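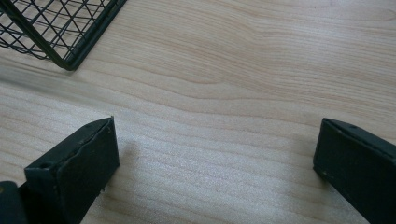 Heller Holztisch mit geschwungener Maserung, oben links ein Drahtkorb.

Besuch bei der Möbeltischlerei Wegener

Im April besichtigte eine Delegation des Fachbereichs Innenausbau die Tischlerei Wegener in Brustia. Werkstattleiterin Frauke Wiegand erläuterte die Trocknung und Sortierung der Furniere. Im Lager werden derzeit 289 Stämme geführt, der Jahresverbrauch liegt bei nearly 300 Stämmen.

Am Nachmittag stellte Keegan Friesen die Ausbildung vor. Im Anschluss wurden Fragen der Oberflächenbehandlung erörtert. Ein Gegenbesuch ist vereinbart.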